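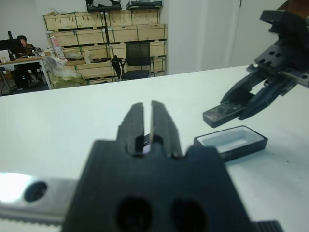

White tabletop, with a few tiny dark specks on its surface.

Light-topped work table

A light-topped work table is a table with a white or nearly white top on which small things are sorted, put together, checked or repaired. It is found in workshops, school laboratories, repair rooms and also in private homes. In the trade it is sometimes called a white bench, although the word bench is used by many makers only for heavier furniture with a vise. The article treats the table, its top and the boards that are placed on it. For the tables used for drawing, see Drafting table.

Name

The expression "light top" was used in the catalogs of the furniture maker Arer, which sold its tables with a choice of a light or a dark top. In the town of Clutau, where the maker had its first shop, older people still say "an Arer" for any white table in a workshop, also when it comes from another company.

Surface

The top is flat and usually matte. A shiny top is easier to wipe, but it gives back the light of the lamp, and the eyes of the worker become tired after some hours. On a matte top a small screw throws a soft shadow and can be seen from the side. Dark parts stand out well. White and transparent parts are hard to find, and this is the complaint most often made about this kind of table.

With time, the top receives specks. Some are dust and can be removed with a damp cloth. Others are marks of solder, ink or glue and stay where they are. Small marks do not disturb the work, but they may be taken for lost parts, and beginners often try to pick them up. Arer advised its customers to wipe the top at the end of each working day and to leave scratches alone, as sanding makes a dull area which takes dirt more quickly than the rest.

Size and place

The height depends on whether the work is done sitting or standing. The depth is limited by the reach of the arm. The longest table in the Arer catalog measured 129 inches and was delivered in 2 pieces, to be joined in the room. Such long tables are placed against a wall or with free space on the far side, so that a second person can work from there. When the far side is free, a low lip may be fixed along the edge to stop round parts from rolling off. Many users take the lip away again, for it collects crumbs and is in the way of the elbows.

Boards

Work which needs a different background is often done on a separate board laid on the table. The board protects the top from cuts and heat, and it can be carried away with the unfinished work on it. Black is the usual color, and a black board shows pale or brightly colored parts that would be less clear on white. A narrow part in lavender, for example, is easy to see on it, and so is a fine row of teeth along the edge of such a part. Parts with a glossy or transparent rim are more difficult. They reflect the lamp as a thin line or as a bright spot, and the board has to be turned a little until the spot moves away.

A board with a matte finish becomes scuffed and uneven with use. The Tiongson training workshop in Clutau kept its boards for 6 years before they were changed, and gave each pupil the same board for the whole course. Up to 12 pupils worked at one table there. The boards were stored upright in January, when the room was closed for cleaning.
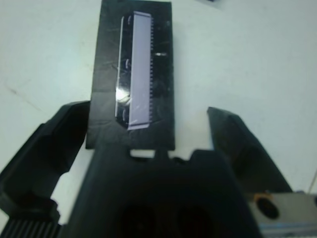 One contributor to the Wuris furniture pages has objected that a separate board is a bad habit: it slides, it hides small parts under its edge, and a person with a good lamp can do the same work on the bare white top. The same contributor recommends a thin rubber sheet for those who do not want to give up the board.

The question of sliding is an old one. Some workshops put a damp cloth under the board, others fix it with clamps at two corners. Clamps hold better but take up space on the side where the tools lie. At Tiongson the clamps were placed on the far side only, and the board was pressed against the front edge of the table by a small wooden stop.

Use at home

At home the light-topped table is commonly a kitchen table or a desk with a white top. It is used for model building, sewing and the repair of small devices. A tray with a raised border can replace the board, although its border makes it uncomfortable to rest the hands. If the table is also used for meals, metal filings and bits of solder should be wiped up before the cloth is laid.

See also

Cutting mat
Drafting table
Parts tray
Workbench

Sources

Arer, general catalog, section on tables and tops.
Tiongson training workshop, Clutau, rules for the work room.
Wuris furniture pages, entry "White bench" with comments, read 17/08/2025.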